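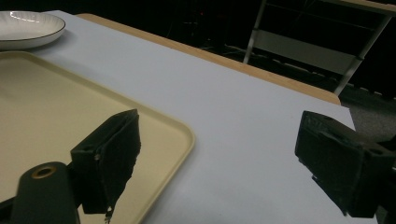

Hiltcombe, November

Right. Bus thread, because I said I'd do one and it's been a day.

They're cutting the 202. Notice went up at the stop on Tuesday, taped inside the shelter where the timetable used to be. Last one back from Onness will be ten past six. TEN PAST SIX.

I finish at six. It's a twelve minute walk to the stop if the crossing's kind. You do the sums

Council page says use the 657 instead. The 657 goes nowhere near the top end of Hiltcombe, it turns at the garage and goes back down. So that's the hill, in the dark, no pavement past the chapel

Someone asked about the 509 - that's schooldays only and the driver won't take you unless you've got the pass. Tried it once. Very polite no.

Asked in Bhatia's while getting milk and they'd not heard a thing either. There's a paper form on the counter there now if you want to sign, by the till, pen on a string

You can also comment online but the page logs you out after a few minutes so write it somewhere else first and paste it in. Lost mine twice. Was a good one too, the first time

Things worth putting in: what time you travel, which stop, what you'd do without it. They dont count it if you just say it's a disgrace. (It is a disgrace)

Evening fare's gone up as well btw. 4 quid single. For a bus that's mostly late

Yes I know about lift shares, there's one through Fadeo, but it's all people going the other way at seven in the morning. Have put my name down anyway

Tea's on, plate's out, will look at replies later. If anyone knows wether the Saturday times are changing too please shout, the notice doesn't say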